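I'd been meaning to ask the woman who sets up the sorting table at Laur how she does it – she'd only talk if I left her name out, so fine by me!

"It's baskets and a pen," she laughed. "I write straight on the tabletop. Fruits here, something else there."

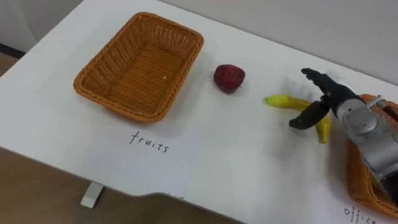 Why wicker and not plastic tubs? "Wicker has some give, and I like how it looks on white," she told me. She got hers from Bukano, 4 for 30 dollars, and she's still pleased with the price.

Then we got onto size, which she has opinions about (so many opinions). Low sides, she said, so you can see the bottom.

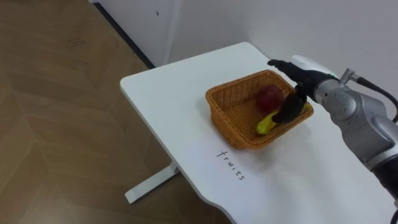
"And wide enough for a hand to go in without knocking the rim," she went on. "Deep baskets swallow things. I had deep ones at Turau and I hated them."

I asked if the writing ever gets on her nerves – the old words don't always wipe off.

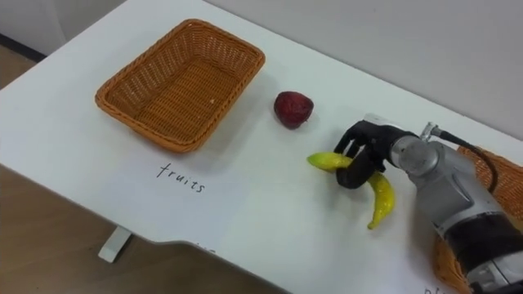
A colleague at the next desk called over that sticky labels would be neater, and got a firm no. Labels curl, apparently.

We finished up by the wall, talking about which basket goes at the back.

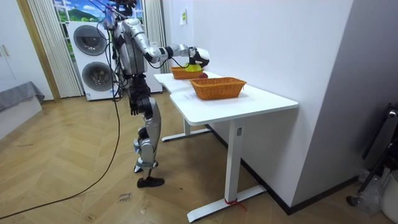
The colleague again, wanting it known that the back one should always be the one you fill first.

"Fine," she said. "I'll give you that one."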